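Loltbridge Swap & Repair Boards > Desktops > Old office towers

Topic: Stripping a tower for parts, is it even worth it?

flatheadfred
I keep reading on here that people should buy dead office towers and part them out. I don't buy it. By the time you've opened the thing, pulled the good bits, cleaned them and found someone who wants them, you've made less than you would raking leaves. Somebody show me one that paid off.

mossy_keys
Depends on the tower. I like the ones with the blue latches and carriers, where half of it comes apart by hand. Side panel goes, lay it flat, and it's all right in front of you. I'm partway into one now. Green board, silver power supply across the near side, CPU socket already empty.

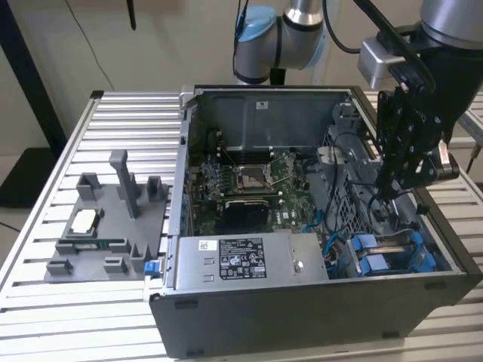
Loltbridge, 2022-09-26

Drives are still in their blue carriers by the front corner. I'm leaving those for last. I don't care much about the board. What I want is the power supply and the drive cage.

flatheadfred
So the CPU is gone. That was the part worth selling. What's left is a board full of nothing and a supply that may or may not be any good.

mossy_keys
I knew about the socket when I took it on. I paid next to nothing for it.

tincup60
Check the pins before you write the board off OR before you list it. An open socket is asking for trouble. One bent pin and you're selling a coaster. Did you get a plastic cover with it?

mossy_keys
No cover. I'll get a flashlight on it tonight.

tincup60
Then tape a piece of clean card over it until you do. Not resting on the pins, over the frame. And quit reaching across it.

ohmygrounds
Am I the only one who would never reuse an office power supply? I don't care how nice the label looks. You don't know how many hours are on it. I had a Drurkex in a shop machine that tested fine on the bench and took a board with it in March.

flatheadfred
Agree, and that's two parts off the list now. We're down to a cage and some cables.

mossy_keys
You two are fun. A supply that tests fine under load is fine for a bench machine. I'm not putting it in anything I care about.

ohmygrounds
"Tests fine" with what? One of those little plug-in testers? Those put hardly any load on it. That's not a test.

mossy_keys
With a real load. I've done this before.

lintbrush_lou
What does it look like around the drive bay? On the last one I did, the cables were the whole job. Every one went under something else and I had skinned knuckles for a week.

mossy_keys
Same story on mine. There's a bundle of black ones that runs right across the board to the drives, and a skinny red and black pair next to it.
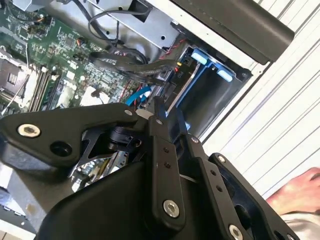
Cable run across the board to the drive bay, memory slots on the left.

lintbrush_lou
Yeah, I'd unplug at the board end first and leave the cage until the bundle is out of the way. Don't yank the small orange and black one up in the corner. Those little plugs like to bring the socket along with them.

tincup60
Disagree on the order. Carriers out first, then you've got room for your hand. Going for the board end with the drives still plugged in means you're pulling against tension.

lintbrush_lou
Only if the cable is short. That one has slack, some of it is looping up by the cage.

tincup60
Some of it. I'd still do the drives first.

flatheadfred
Nobody has answered my question. What does it all sell for?

mossy_keys
The cage I'm keeping. Cables go in the bin with the other cables. The board I'll list if the pins are good, and the guy from the Allness flea market takes the bare cases for scrap.

flatheadfred
So, nothing. It sells for nothing.

ohmygrounds
Wipe the drives before they go anywhere, whatever else you do. I bought a "clean" one off the Vida listings with somebody's entire payroll on it.

mossy_keys
They're getting wiped. Will post when I've looked at the pins.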